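Print this page
E-mail this release

Senmont Completes Resin Change Across Stotach Serving Tray Line

Single-grade material replaces two earlier blends; dimensions and item codes stay the same

Senmont has completed the change to a single resin grade for its Stotach line of molded serving trays, used in cafeterias, hospital kitchens and staff dining rooms. The change took effect at the start of March and applies to all colors and sizes now shipping. Trays made before that date remain covered under the terms in force when they were sold.

The earlier trays were made from two blends, one for flat trays and one for trays with a deeper rim. The blends shrank at different rates as they cooled, which meant separate mold settings and separate storage of regrind. The new grade is used for both types. Rim height, corner radius and stacking distance are held to the same drawings as before, and customers can mix old and new trays in the same rack or cart.
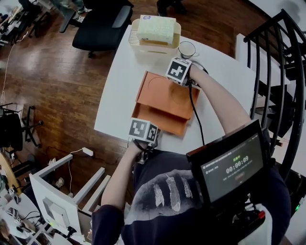
Reading time: 3 minutes

The new grade was chosen after a trial that ran through the fall and winter at Senmont's test kitchen and at Griteck, a contract dishroom operator. Trays were passed through a conveyor dishwasher with a final rinse at 178 degrees Fahrenheit. The trial lot consisted of 2,528 trays. Each tray was measured for flatness before the first wash and again at set intervals, using a granite plate and feeler gauges. Trays with a rise at any corner above the drawing limit were pulled and logged.

Warping was the main reason for returns on the earlier line. A warped tray rocks on the counter, does not sit square on the rails and can jam in a spring-loaded dispenser. Most of the returned trays had been stacked flat while still warm from the dishwasher. Senmont continues to advise that trays be racked on edge until they reach room temperature – this advice is unchanged by the new material.
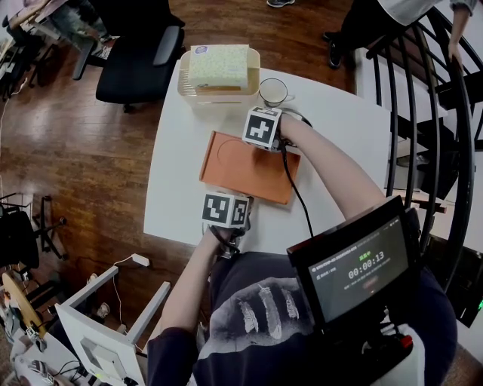 Staining was checked as a separate item. Sample trays were held in contact with tomato sauce, black tea, mustard and beet juice, then washed on a normal cycle and compared with an unused tray under a daylight lamp. Mustard left the most visible mark on light colors. The mark faded after a second wash but did not clear fully on white. Operators who serve mustard in open cups may prefer one of the darker colors.

The trays may be used in contact with hot dishware up to 215 degrees Fahrenheit. They are not intended for use in ovens, under heat lamps or in microwave units. Abrasive pads should not be used on the top surface, as scratches hold soil and shorten the life of the finish.

Sisay, which distributes the line to school and hospital accounts, will fill orders from existing stock first. Cartons of new trays carry a square mark next to the lot code. Item codes, carton counts and pallet patterns have not changed, and no update to ordering systems is needed. Customers who want an order filled from a single lot should say so when the order is placed. 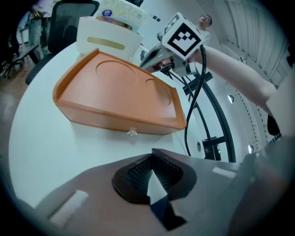

Griteck said that flatness had been the deciding point for its dishrooms, and that it would have liked the stain results on white to be better. It plans to move its remaining sites to the new trays as old ones wear out – no bulk replacement is scheduled.

The warranty on the Stotach line remains 2 years from the date of delivery and covers warping, cracking and rim separation in normal use. It does not cover staining, knife cuts or damage from dispensers that are out of adjustment. Claims should include the lot code molded into the underside of the tray.

Data sheets and cleaning instructions for the new grade are available from Senmont customer service and from Sisay sales offices. Sample trays can be requested through either company.

Print this page
E-mail this release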